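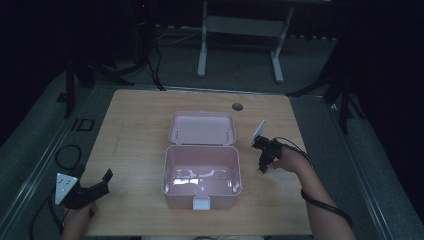

Jonalyn Talavera would not sign off a gripper that had only been tested in the air, and she told Hemholm so before the company had finished writing its new care guide.

Robots > Hand-held grippers > Setting up and looking after

Last updated: 20/01/2025

Reading time: 4 minutes

HEMHOLM PUBLISHES CARE GUIDE FOR PAIRED HAND-HELD GRIPPERS, AND TAKES OUT SOME OF ITS OWN CLAIMS

Hemholm has today released a revised guide to setting up, checking and repairing the Trutari, its pair of hand-held grippers used to record the hand movements that robot arms later learn from. The guide replaces the quick-start leaflet, which told buyers that the pair was "ready in moments". That line has been dropped. It was true of a new pair on a clear bench with the person who designed it standing by, and few customers work that way.

The new text was written after a review at the company's Samonte workshop, where staff went back through 172 repair notes. Many of the faults recorded there had little to do with motors or software. They were cables pulled tight at the wrist, marker plates that had worked a little out of line, and jaws that closed well on a foam block and badly on anything with a thin lip.

Hemholm does not claim that the guide will put an end to these faults. It does expect them to be found sooner, and by the person holding the gripper.

What changes in the daily check

The check is now done at a table, with both grippers held and something on the table worth picking up. A plastic box with a hinged lid and a small latch is a good choice. The rounded corners of a lid give the jaws little to hold, and a latch will show up play in the jaws that a block never does. If one hand can steady the base while the other works the lid, the pair is probably fit to record with. The guide says "probably" and the word has been left in after some argument.

Each marker plate is to be pressed gently at its corners before the first recording. If it moves, it is tightened and the pair is set up again from the start. The old leaflet allowed a loose plate to be tightened and used straight away. Staff at Samonte no longer think that was good advice, as a plate can sit firmly and still sit wrong.

Shiny surfaces get a short section to themselves. Glossy plastic can throw bright streaks back at a camera, and users are asked to look at a test recording before blaming the gripper. Hemholm has had grippers sent in for repair when all that was needed was for a lamp to be turned.

Cables

The cable is the part most likely to let the user down, and the leaflet gave it one sentence. The guide gives it two pages. A cable may run back along the forearm or hang in a coil, but it must have slack at the wrist when the hand is turned as far as it will go. Users should turn the hand both ways, with the jaws open and then closed, and watch the point where the cable enters the body of the gripper. If the outer sleeve creases there, the cable should be run again.

Tape is not recommended. It hides early wear and leaves the sleeve sticky, and the workshop has spent more time cleaning it off than it would care to charge for. Cables that reach the floor should be kept clear of the user's feet and of any stand legs.

Repair

Jaw pads, plate screws and the cable itself can be changed by the customer with a 3 mm key. The guide sets out each job in full. Anything inside the body still has to come back to Samonte, and Hemholm accepts that this will annoy people. An earlier plan to let customers open the body was tried and dropped in June, when too many units came back with the spring seated the wrong way round.

Worn pads should be changed as a pair. Hemholm used to print a fixed number of closings after which pads were due. It has taken the figure out. Pads that spend their days on soft cloth last a good deal longer than pads used on hard plastic edges, and one number could not be right for both.

On the Jasirard mount

Customers using the Jasirard mount, which holds the same jaws on the end of a robot arm, should not take a good result in the hand as proof of a good result on the arm. People correct for a loose jaw without noticing. An arm will not – it will close in the same wrong place each time. The guide asks for the two checks to be done separately and written down separately.

Availability

The guide runs to 26 pages and is free to all owners. Printed copies will go in the case with new pairs, and those who already own a pair can ask the Samonte workshop for one. Pads and cables are held in stock. Owners who find that a step does not work as written are asked to send the page number and a note of what happened, and the workshop will correct the text in the next printing.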